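Kpodo hand-held gripper kit, worth it for a small team?
Forum > Data collection tools > Hardware reviews

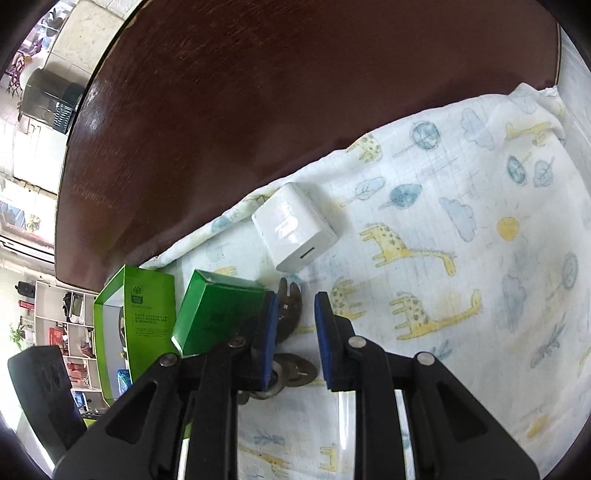 Kpodo on a practice table: charger and some small flat metal pieces on the muslin cloth, boxes at the table edge

tablefork
Hello all. I received the Kpodo kit in January and I promised in the other thread that I will write my impressions. In the box there is the gripper with the blue jaw pads, the camera mount, a spare pair of pads, one cable and a printed card with a code for the Clasell software. We paid for the basic package, without the training service.

Good points first. The trigger is smooth and my hand is not tired after 20 minutes, which I can not say for the Bosumell we had before. The view is wide, I see both fingers and much of the table also. The pads hold a glossy charger without sliding.

Less good: small flat things. When the jaws are angled I do not manage to take one disc from a pile, I push the whole pile. Also the cloth moves together with my hand if I press. I would like to hear if others have the same.

merle_k
Thank you for the report. Same with flat parts on my side. I put thinner pads from Sadach and it became better, but then I lost grip on boxes. You have to choose.

quillpad
I don't agree that this is a pad problem. You are coming in too steep. Lay the tool lower and let one finger go under the edge of the disc. We did 500 pickups this way with the stock pads and only changed them because they got dirty.

tablefork
@quillpad I tried lower, but then the body of the gripper covers a big part of what the camera sees. You can notice it in my picture, the black body takes a lot of space already. If I go lower I am working half blind.

quillpad
Then tilt the camera mount up one step. It is in the manual, page 2 I think.

ondas77
Can somebody say something about the Clasell part? For me the hardware is fine at this price but the software is the reason I did not order yet. I read that the upload stops if the session is long.

tablefork
It stopped one time for me, during a long session. After the restart it continued from the same place, so I lost nothing. I don't like that it gives no message. You only see that the bar is not moving.

merle_k
Mine never stopped. Maybe it is the cable? The one in the kit is quite short and it goes out of the port if you turn the wrist.

harrow_b
I will be the negative one here. We rented two kits with the full service, and for a team which already has its own tracking it is too much money. The service person made us record 3,000 short clips before they accepted the setup, and half of this work we could not use later because our tables are different. If you have somebody in the team who can calibrate, buy the bare gripper and skip the rest.

ondas77
@harrow_b Was it possible to use your own objects in these clips?

harrow_b
Yes, but only from their list of categories. Soft things were not in it, so no cloth, no bags.

merle_k
That was changed, I believe. Our list has textiles. Ask them before you sign.

quillpad
About the cloth which moves: use clips at the table edge, or tape under the corners. And a patterned cloth like this one with giraffes is good for the tracking. On bare glossy wood I had many jumps, the reflection of the window confuses it.

tablefork
Good to know. On the bare wood I also had jumps and I thought it was the calibration. I will tape the corners and tilt the mount, then try the discs again.

My opinion for now: for boxes, chargers and similar things I recommend it. For flat metal parts I would wait, or order the Sadach pads together with it. Does anybody know if they fit without the adapter?

merle_k
They fit, but you need the longer screws. Sadach sends them if you write in the order comment.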